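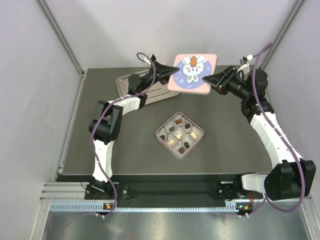 The teaching group at Flinis does most of its work by teleoperation. An operator sits at a pair of leader arms, moves them by hand, and the two follower arms on the bench copy the joint angles. Everything is recorded: joint positions, gripper opening, camera streams, and a timestamp for each. We spoke with the engineer who runs data collection for the Grakar project, a set of two-arm tasks built on household packaging. The engineer asked that the interview be published without names.

The current task is closing a chocolate tin. The lid is square with rounded corners, and it has to be held level, brought over the tin and set down without moving the insert.

"People assume the grasp is the difficult part," the engineer said. "With a lid, the grasp is learned early. What takes the time is the period when both grippers hold the same rigid object. If the operator moves the left arm and the right arm lags, the lid twists in the fingers. The policy then learns the twist."

Operators are therefore told to move slowly while both hands are loaded. The leader arms have no force feedback, so the operator cannot feel the two grippers pulling against each other and has to judge it by eye from the tilt of the lid. New operators practice for 2 hours on a blank box before any of their episodes are kept.

We asked how many demonstrations a task like this needs.

"We collect 100 and look at them. For the lid, we kept 51 on the first pass. The others were usable in the sense that the tin ended up closed, but the operator had hesitated, or regrasped in the middle, or pushed the lid down on one corner and then walked it around. You can train on those. The result hesitates too."

The rejection rate has since come down, mostly through changes to the instructions. An early version of the sheet said only "place the lid on the tin." The present version fixes the order: pick up, transfer to both grippers, stop above the tin, rotate to match, lower, release left, release right. Operators disliked the pause above the tin at first. The engineer kept it in. "It gives a clean boundary between the approach and the alignment. When an episode fails we can say which side of the boundary it failed on."

Rotation is varied on purpose. The tin may be set square to the bench or turned so that a corner faces the arms, and the lid has to be turned to suit. The print on the lid is not treated as a cue. A cartoon rabbit may go on right side up or upside down, and both count as correct, which was a decision the group argued over for most of October.

"If you care about the picture you need four times the coverage," the engineer said. "The lid fits four ways. We decided that closing the tin was the task. Climado wanted the artwork aligned, and that is a fair request for a packing line, but it is a different dataset."

Cables came up more than once. The ones on these arms run along the outside of the links, with slack left at the elbow and the wrist. Too little slack limits wrist rotation at the end of its range. Too much and a loop can come down in view of a camera or catch on an object. The group checks cable routing at the start of each session and again at noon.

Hand guiding, where a person holds the robot arm itself and moves it through the motion, was tried and dropped for two-arm work. "One person can guide one arm well. For two arms you stand in front of the bench with your hands in the pictures, and then the policy has seen hands in every frame of training and sees none at run time." The method is still used at the Campos site for single-arm jobs in which only the joint path is kept and no images are recorded.

An operator at Flinis works a block of 8 episodes, then resets the bench and takes a break. Longer blocks were tested. Episode length went down, which looked like progress, but the lids were being dropped the last few millimeters onto the tin instead of lowered. The engineer noticed it in the gripper traces before noticing it in the video: the opening command came early by a consistent amount.

We asked what the group would change about the setup given the choice.

"Force sensing at the wrist, and some way to return it to the operator. Without it we are teaching contact through cameras. It works for a tin lid, where there is some clearance. I would not try it on a threaded cap."

Threaded caps are next on the Grakar task list. The engineer expects to begin with one arm holding the jar and the other turning, and to record the first trials for review only.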